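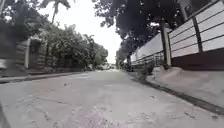
Does vinegar get oil marks out of concrete?

In my experience it doesn't, and it can leave you with a pale etched ring as well. Vinegar is an acid and concrete doesn't care for acids. I keep seeing it recommended by people who have plainly only tried it on a kettle.

Cat litter is better, but only on a fresh spill. Grind it in with your heel, leave it overnight, sweep it up. On an old mark it does nothing I could see, whatever Morag Crichton tells you.

Washing powder and a stiff brush shifted most of mine. Make a thick paste, scrub, leave it for an hour, scrub again, and mop up the slurry so it doesn't go down the drain.

As for pressure washers, the man in the shop wanted to sell me one rated at 2,000 psi. I borrowed one instead. It lifted the moss nicely and left the oil where it was.

Sealers I remain doubtful about. Mine was peeling by the following May.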